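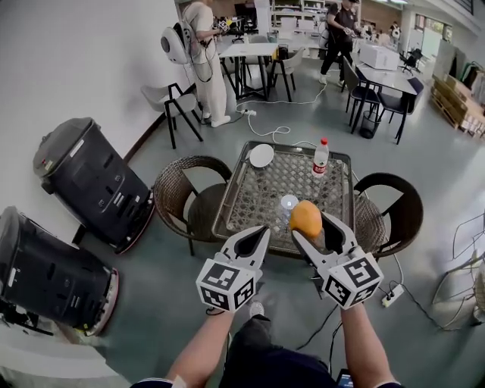
Lesezeit: 2 Minuten

Grumix ist eine Software zur Lageschätzung handgeführter Greifer. Sie berechnet aus Kamerabildern die Position und Ausrichtung von Würfeln, deren Seiten mit schwarz-weißen Referenzmarken bedruckt sind. Jeder Greifer trägt einen solchen Würfel. Beim Aufnehmen einer Frucht, etwa einer Mango, entsteht so für beide Hände je eine Bahn im Raum, die später als Vorgabe für eine Robotersteuerung dient.

Aufbau

Die Verarbeitung ist in 5 Module gegliedert: Markenerkennung, Eckenverfeinerung, Lageberechnung, Filterung und Export. Sind mehrere Würfelseiten sichtbar, werden ihre Eckpunkte gemeinsam ausgewertet. Fällt die Erkennung kurzzeitig aus – häufig durch Verdeckung –, schreibt der Filter die Bewegung bis zu 200 Millisekunden fort. Längere Lücken werden als ungültig markiert. Die Öffnungsweite der Finger wird getrennt geschätzt und mit demselben Zeitstempel abgelegt.

Entwicklung

Grumix ging aus dem Werkzeugpaket Nidby hervor, das nur einen einzelnen Greifer verarbeiten konnte. Die erste eigenständige Version erschien am 21. November 2021. Das Planungsmodul Etico liest die exportierten Bahnen direkt ein und prüft sie auf Erreichbarkeit und Kollisionen.

Siehe auch: Nidby, Etico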